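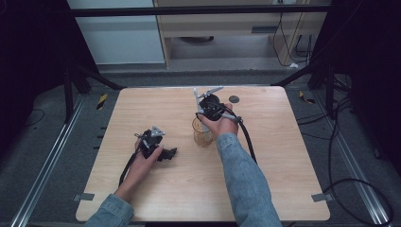 Slide 2: What the work looks like from the chair

Leave this one up for a bit. Let people look before talking.

Two hands, a gripper in each, a glass on the table. This is a job at Cimside now. Before February there was no such job. The people who do it came from the packing line at Harms, most of them with years in glassware.

The task is simple to say: handle the glass with the grippers the way you would want the arm to do it. Each run is recorded. The arm learns from the runs. A full set for one item is 3,000 runs.

Say plainly that the operator is the one teaching. Management slides tend to say "data capture" here and leave the person out.

Slide 3: What changed for the packers

Start with the hours. Packing ran on the line's clock. Recording runs on the operator's. Most people liked that for the first few weeks, then some missed the line. You talk to people on a line. At a recording table you mostly don't.

Hands. Packers are tired in the shoulders at the end of a shift. Operators report the wrist and the base of the thumb. We changed the break schedule twice. Finn Sperling has the break times if anyone asks — don't read them out.

Cables. Each gripper has one, and people complain about them more than about anything else. Mention it, somebody in the room will be buying this equipment.

Pay. Same grade as packing at the start. Hannelore argued that it should be one grade up and got it after the summer. Do not skip this even if short on time.

Slide 4: What the skill is

Play the short clip from Zandlow if the sound works. If not, just tell it.

A new operator moves too fast, as on the line. The arm then copies the hurry and drops things. Good operators slow down before contact and keep the same approach every time. It took the Zandlow group 100 practice runs each before we kept any of their recordings.

Old packers know which part of a glass will take pressure. That was never written down anywhere at Harms. We asked them to write it down and got half a page. Then we watched them work and got a lot more.

Slide 5: What we still don't know

What happens to the operators when the Gonar items are finished. There are 154 on the list. Somebody will ask. The answer is that there is no agreement past the end of that list, and the works council has asked for one.

Pause here for questions, then go to the cost slide.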